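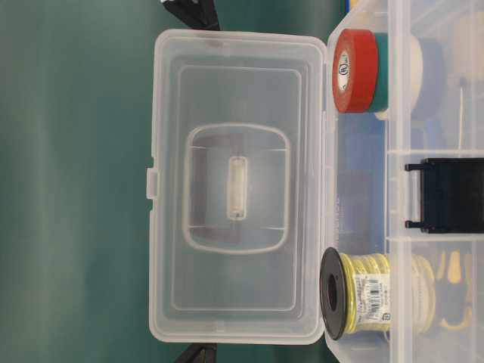 Binen Food Scrap Drop-Off: Minutes of the Operations Meeting

5 min read

Search this site Enter keyword Go

Date: 11/20/19
Place: Upstairs meeting room, Navarro Road Transfer Station
Present: Etenesh Araya (chair), Norbert Bognár (site operations), Kornél Bakos (billing and accounts), Cristóbal Salinas (outreach)
Absent: Lajos Orbán (Hikico Hauling), sent written notes
Minutes taken by: Cristóbal Salinas

Call to order and previous minutes

Ms. Araya called the meeting to order. The minutes of the previous meeting were approved with one correction. The line that said the drop-off accepts "all bones" should read "small bones only, such as chicken and fish." Mr. Bakos asked that the corrected version replace the one on the web page, where it has been quoted back to the gate staff by residents. Mr. Salinas will replace it.

No changes to the agenda were requested.

Enrollment

Mr. Salinas reported that 436 households are now signed up for the drop-off. Most of the new sign-ups came in after the August utility bill, which carried the enrollment form on the back. He would like to use the bill again in spring. Mr. Bakos said space on the back of the bill has to be requested well ahead and that the water department already has it for the next cycle.

There was discussion of how many enrolled households bring material in regularly. The gate log does not show this, as it records vehicles and not account names. Mr. Bognár said that staff know many of the regulars by sight but he would not want to put a figure on it. Ms. Araya asked whether the sign-in sheet could be brought back. Mr. Bognár said it backed up the line on busy mornings and he was against it. The matter was left there.

Several apartment residents have asked whether they can enroll if they do not have a Binen trash account in their own name. The enrollment form currently asks for an account number. It was agreed that a lease or a piece of mail with a Binen address will be accepted, and that the account number box will be marked optional when the form is next printed.

Contamination

Hikico rejected one load since the last meeting. Mr. Orbán's notes say the load had plastic produce bags all the way through and could not be picked clean on the tipping floor. It went to the landfill and the town was charged the disposal fee in addition to the haul.

Mr. Bognár believes most of the bags are coming from people who line their kitchen pails with them and then drop the whole bag in the cart. He has seen people untie a bag, empty it, and then throw the bag in after. There is a trash barrel at the fence, but it is behind you when you are facing the carts. He will move it up between the first two carts, where it can be reached without turning around.

The question of certified compostable bags was raised again. Hikico's position, restated in the notes, is that it will take them but would prefer paper, as its staff cannot tell a compostable bag from an ordinary green one when it is covered in food. Ms. Araya asked that the sign be kept simple. After discussion it was agreed that the sign will say "Paper bags or no bags," and that compostable bags already in use by residents will not be turned away through the end of winter. Gate staff are to be told this directly so that they give the same answer.

Mr. Bakos asked about produce stickers. Mr. Orbán's notes ask that residents peel them. Mr. Salinas will add a line to the handout but did not want it on the sign, which is crowded already.

Pizza boxes were discussed briefly. Greasy boxes may go in the food scrap carts if torn up. Clean boxes go in the cardboard container. No change.

Carts and washing

The carts are being swapped on schedule but are coming back from Hikico with residue in the bottom. Mr. Bognár showed the group one of the returned carts before the meeting. The contract says carts will be returned "rinsed." Mr. Bakos read the clause aloud and noted that it does not say how clean a rinsed cart has to be. Ms. Araya will call Mr. Orbán about it before anything is put in writing.

In the meantime Mr. Bognár has been putting a layer of wood chips in each cart before it goes out. This has helped with the smell and makes the carts easier to empty. The chips come from the town tree crew at no cost. He needs a covered place to keep them, as the pile froze last winter. He proposed using the old tire bay once the tires are hauled. Agreed.

Two carts have broken lids. They are under warranty and replacements have been ordered. Until they come, the damaged carts are to be used at the back of the row and kept covered with a board at night on account of raccoons.

Scale

The platform scale supplied by Drasteck is installed and working. Full carts are now weighed before pickup, and the weights are written on a sheet in the gate house. The first month of complete records came to about 2000 pounds. Mr. Bakos compared this with the Hikico invoice for the same month and found the invoice higher. He thinks the difference may be the weight of the carts themselves, which the town subtracts and Hikico may not. He will ask for the hauler's weight slips.

Mr. Bognár asked that the scale be checked again after the first hard freeze. The slab under it is new and he would like to know if it moves. Mr. Bakos will find out whether a second visit is included in the purchase price.

The display is hard to read in direct sun. Mr. Bognár will make a hood for it out of scrap sheet metal.

Kitchen containers

Mr. Salinas has had repeated questions about what to keep food scraps in at home. The town gave out small pails at the start of the program and has none left. He asked whether more should be bought.

Mr. Bakos said there is no money for pails in the current budget. Ms. Araya felt that residents did not need a special pail and that the handout should say so. Any container with a lid that closes and that can be washed out will do, including plastic storage boxes people already have at home. Mr. Salinas will add wording on freezing meat and fish scraps until drop-off day, on leaving some paper towel in the bottom to take up liquid, and on washing the container after each trip. He will also mention that a wide container is easier to empty than a deep one.

It was agreed not to recommend any brand or store.

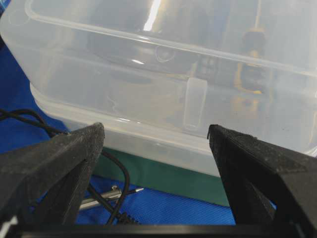
Winter hours

The drop-off currently keeps the same hours as the rest of the station. In winter the station closes earlier, and residents who work have complained that they cannot get there. Mr. Bognár said the carts stand outside the main gate and could be left open to the public after closing if there were a light. The nearest pole has a fixture, but it is on the same circuit as the gate house and goes off with it.

Ms. Araya asked for a price on separating the circuit. Mr. Bognár will get one from the town electrician. If the cost is within his repair budget he may go ahead without bringing it back to the group.

Mr. Bakos raised a concern that unattended hours would bring more contamination. Mr. Bognár agreed it was possible. He suggested locking all but one cart after closing so that only one could be spoiled. This will be tried if the light is put in.

Plowing: the plow operator has been asked not to bank snow against the carts. Reflective stakes will be set at the corners of the pad.

Finished compost for residents

Hikico will deliver one load of screened compost to the station in spring under the contract. Last year's load was gone by noon and some people took it away by the trailer. Mr. Salinas proposed a limit of five buckets per household, enrolled households first. Mr. Bakos asked who would check. Mr. Bognár said the gate staff could do it on the day if they had a printed list.

The limit was approved. The delivery date depends on the ground drying out enough for the truck, and will be posted at the gate when Mr. Orbán confirms it.

A resident wrote to ask whether the compost is safe for vegetable beds. Mr. Salinas will request the most recent test results from Hikico and post them as received.

Action items

E. Araya: call L. Orbán about cart rinsing.
N. Bognár: move trash barrel; brief gate staff on bag rule; price for light circuit; stakes around pad; hood for scale display.
K. Bakos: request hauler weight slips; ask Drasteck about a second scale check.
C. Salinas: post corrected minutes; new sign wording; revise handout; amend enrollment form; request compost test results.

Other business

Mr. Bognár reported that the tire hauler has postponed again. Wood chips will stay under a tarp for now.

Next meeting to be set by email once the hauler's weight slips have come in. Meeting adjourned.

Contact the Transfer Station | Copyright Town of Binen | Back to top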